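The old Zandon cannery, two years on

I walked down to the Zandon building on Saturday, 23rd November, meaning to stay ten minutes, and of course I was gone all afternoon.

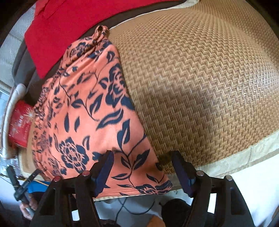 For those of you who moved away before the work started, the Zandon packed fish on the Bornby waterfront until 2000, and then it sat with its windows out while one buyer after another lost interest. Now it has 100 apartments, a bakery on the corner, and a ferry stop that really does run on time (well, mostly).

I ran into Honeylyn Mangubat by the loading dock, and she took me up to see her place. She pays 901 a month for a one-bedroom and was told 800 when she first put her name down, so she has opinions about that. But oh, those windows! You can see clear across to Gradano.

My one grumble is still the parking lot on the north side. Wilfredo Manalo has been asking for trees there since March - good shady ones - and I hope the owners listen to him. It gets so hot out there in summer, and the bus stop is right in the middle of it.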